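Search this blog Search Go

Trays, forks and the kitchen drawer

August 2021

I have been putting off the cutlery drawer since April. It was the last job left in the kitchen after we had the worktop replaced, and because you can shut a drawer and walk away from it, I did. Last week it jammed on a potato masher and I had to get it open with a ruler, so I took the whole thing out and did it properly.

The drawer is 50 cm wide, and whoever fitted the kitchen before us gave it a plastic insert that is a good bit narrower than that. The gap down the side filled up with skewers, corn holders, takeaway chopsticks and the key to a window we no longer have. I threw most of that away. The chopsticks went in the picnic bag.

We have two sets of cutlery. The everyday one is plain steel and came from the supermarket. The other has wooden handles and came from Clirkel when they were closing their shop on the ring road. I paid 82 pounds for it, a lot for me, and for the first year it only came out for visitors. Then the everyday forks began to go missing (packed lunches, I think) and the wooden ones drifted into use. They are nicer to hold. The drawback is that they can't go in the dishwasher, and a few of them did anyway.

You can tell which ones. The wood goes pale and a bit furry, and on two of the knives there was a slight gap where the handle meets the metal. I sanded those by hand with very fine paper, wiped them, left them overnight and then oiled the lot. I used Liem board oil, which I had already for the chopping boards. It doesn't need much. I put a bit on an old T-shirt, rub it in, leave it for half an hour and wipe off whatever hasn't soaked in. If you skip the wiping they stay sticky and pick up fluff.

I don't do any of this on the worktop now. The new one is pale and marks easily, and the last time I oiled anything on it I left a ring that took a week to fade. I use a tray.
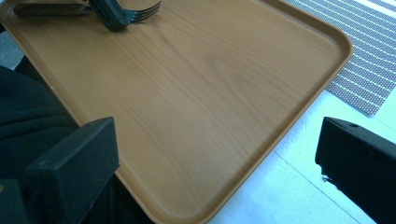 The tray I like best is from Jenico and cost very little. It has a wood-grain finish and a lip, so nothing rolls off, and I can pick the whole job up and move it when somebody wants the table. It wipes down with washing-up liquid and hot water. I had a proper wooden one before, from my aunt, and it was lovely but it warped after I left it leaning by the sink, and after that it rocked whenever you put a cup on it.

For a while I kept the trays on top of the fridge, which meant getting them down with a cloud of dust every time. They now stand upright in the narrow cupboard next to the oven, along with the baking sheets. I bought a wire rack from Iton to hold them apart. It was meant for saucepan lids, but the slots are wide enough.

Back to the drawer. I looked at bamboo dividers that expand to fit and nearly ordered one, then measured the height and found the drawer above would catch on it. What I did in the end was keep the plastic insert, push it hard over to the left, and put the wooden-handled set in the gap on a folded tea towel. They lie on their sides, all facing the same way. The tea towel stops them knocking about when the drawer is shut too hard, and it can go in the wash.

Serving spoons and the fish slice have gone into a jar by the hob. I was against this for years because of the grease, but I use them every day so they get washed before they have time to get dirty. The potato masher has been moved to the bottom drawer with the rolling pin and the grater, where there is room for it.

I weighed the bag of things for the charity shop, mostly out of curiosity, on the kitchen scales. It came to 460 grams, and a good part of that was one pair of salad servers shaped like hands. They were a wedding present and I have never liked them.

The whole business took an afternoon, not including the oil drying. The handles have come up well, apart from one teaspoon that I think has had it. The wood has split along the grain and oil won't help with that. I've kept it for measuring out plant feed.

Next is the cupboard under the sink. I opened it this morning, moved a bottle of descaler from one side to the other, and closed it again.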